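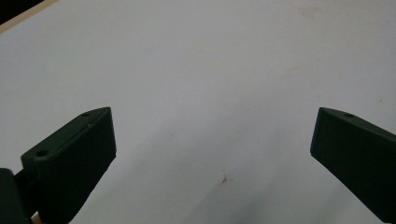 What is a tide mill? It is a mill driven by seawater that is stored behind a dam at high tide and let out through a wheel as the tide falls.

## Operation

The rising tide opens a hinged sea gate and fills the mill pond. At high water the gate is pushed shut by the weight of the pond. Milling starts once the level outside has dropped below the wheel, and lasts for over 4 hours on each tide. Working times shift from day to day with the tide.

## Conceição mill

The mill at Conceição has a pond wall 64 metres long and two pairs of stones. Ivone Dantas surveyed the sluice and found the sill had been raised twice. The upper floor was used for grain storage.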